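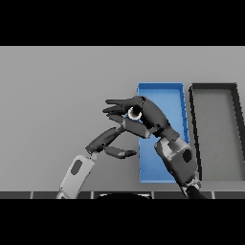
Last changed: July, after the tray heights were corrected

Workshop > Robots > Two-handed sorting > Part 2: the handover in simulation

by Rhiannon Eynon

If you followed part 1 you now have two arms bolted to the bench at the Medina (our shared workshop in Villthorpe) and a sim that loads without complaining. Great! Now comes the bit I've been looking forward to since the start, which is getting both hands to work on one small part over the trays. I still grin every time I open this view.

The part is a short white bushing. The job is to get it held by both hands, let go with one, and put it in a tray. We do all of it in the sim first. I went straight to hardware with the single-arm version last year and spent an evening straightening a fingertip, so please don't.

What you need

The Mivska scene file from part 1, the two hand models, and any desktop that can run the sim at a decent speed. Mine is old and noisy and copes fine. You also want a ruler, a real one, for measuring your bench.

Step 1. Put the trays where your trays are

Open the scene file and find the two tray entries. The blue one goes just right of center with its long side running away from you. The gray one sits to the right of it, parallel, with a small gap between the walls. Leave the gap in! I pushed them together at first and the physics got jittery wherever the walls touched.

Measure your own bench and type in your own numbers. The wall height matters more than anything else here, and it's the thing I had wrong in the first version of this page. If you copied my old value, change it to 25 mm.

Step 2. Keep the left side clear

It's tempting to fill the open part of the table with spare parts and a toolbox, because it looks so bare. Resist for now. The fingers swing out over that area when the hands come together, and you want room for them to do it badly while you tune.

Step 3. Grasp with the right hand

Place the bushing on the table, left of the blue tray. Bring the right hand across the tray so the palm is over it and the fingers point left, out past the wall. Close the fingers slowly. You're aiming to have the bushing held well back, near the base of the fingers. A fingertip grip looks elegant but the part spins as soon as anything brushes it.

Save this pose as grasp_right. Save it again under another name before you start fiddling. I mean it.

Step 4. Bring in the left hand

Approach from low on the left, with the forearm angled up and to the right, and come in underneath the right hand. From the overhead view the two hands will look hopelessly tangled. Orbit the camera and check from the side before you decide something has collided – a lot of what looks like contact from above is just one finger passing below another.

If the sim does report a collision, back the left wrist off a little and try again. Small moves. When I finally had a pose I liked, it was attempt 26, and the difference from attempt 25 was a tiny turn of the wrist.

Step 5. Swap the load

Now close the left fingers until the contact readout shows force on both hands. Wait for the numbers to settle, then open the right hand one finger at a time, thumb last. Run it at quarter speed and watch the bushing. If it jumps when the last finger lets go, the two hands were squeezing against each other, so lower the grip force on the left and go again.

Step 6. Into the tray

Lift first, then travel. Our Flotura controller likes to take the shortest line between two poses, and the shortest line goes through the tray wall. Add a waypoint above the blue tray and another just over the floor of it, and release there.

Run the whole sequence in a loop while you make tea. My target before moving to the real arms was 49 clean runs out of 50, and I'd be pickier still if your hands cost more than ours did. Part 3 covers the hardware, with the speed turned right down and a hand on the stop button.

Comments

tobybuilds: Thank you for the tray fix, I'd been blaming my wrist offset for two evenings. Works now.

Rhiannon Eynon: Sorry! And hooray!

m_okra: Does the thumb have to go last? Mine drops the part if I do it in that order.

Rhiannon Eynon: Depends which side your left hand supports from. Try the thumb second to last and tell me how it goes, I'd love to know.

slowsolder: Can I do this with two-finger grippers?

Rhiannon Eynon: Yes, and steps 4 and 5 get much easier. Keep the waypoints in step 6 as they are.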